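Flellum House – Sitting Room and Hallway Safety Check, July
Checked by Theresia Frei, comments read over by Engelbert Hauser

Floor, trip hazards: OK, with a comment
Furniture, steady on its legs: OK
Light switches, plates tight: OK
Lamps, 80 watts or under: OK
Smoke alarm tested: OK, tested at 2000
Window latches: one to fix, street side

Comments

First of all, thank you to everyone who tidied before I came through, it made the evening such a pleasure. The street-side window still sticks the way it did in spring, and I could only get the latch to catch by leaning on it with my whole shoulder – please leave it closed until Engelbert has been round with his oil can.
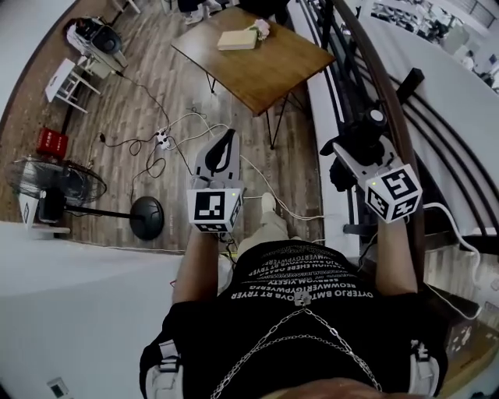
Loose cables are my one real worry in the sitting room, and I know I bring them up every time! The plank floor is lovely and easy to sweep, but a thin white cable trailing across it is just the sort of thing a slipper finds. Please run them along the wall. The table with the hairpin legs passes, and I was happy to see only a book and the little bunch of pink flowers on it – do keep a saucer handy for drips if they go in a vase.

Hallway is clear from the coat hooks to the door. The Widmer extinguisher is on its bracket with the pin in, tag number 2075.

To do: window latch (Engelbert), cable clips (me)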